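Search this site
Enter keywords
Go

Descaling a kettle and keeping it clear

Limescale is calcium carbonate left behind when hard water is heated. In a hard water area such as Dondville it forms a visible crust on the element or base plate within a few weeks. The method below suits plastic, glass and stainless steel kettles. Do not use it on enamel or bare aluminium.

You will need citric acid powder (Bratby sell it in small tubs), a measuring jug and a soft brush. A spoon is accurate enough if you have no scales.

1. Unplug the kettle, empty it and lift it off its base.
2. Put 30 g of citric acid into the jug.
3. Boil one litre of water in the kettle, switch off at the wall and wait ten minutes.
4. Add the powder slowly. It will fizz – keep your face clear of the spout.
5. Leave for 50 minutes. Do not boil the solution.
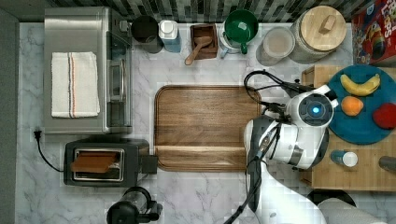
6. Pour the liquid down the sink with the cold tap running.
7. Brush any loose flakes from the base. If scale remains, repeat from step 2 with half the quantity of acid.
8. Fill with fresh water, boil and discard. Do this twice.

The spout filter is treated separately. Unclip it, stand it in a cup of the used solution before you pour the rest away, and rinse it under the tap. Flustik filters have a fine mesh that tears if scrubbed. 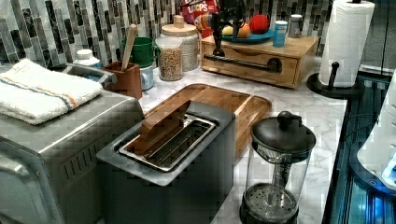
Scale returns faster when water is left standing in the kettle, so empty it at night. Keep the base and its contacts dry, and stand it clear of other appliances. Steam from a kettle placed beside a toaster oven will settle on a metal top, and a folded towel laid across one, striped or otherwise, will take up the damp. Remove the towel before the oven is switched on.

Descale monthly in hard water areas, or every third month elsewhere. White vinegar also works but is slower, and the smell remains for several boils.

Last updated: February
Contact us | Copyright Mushi Home Notes | Back to top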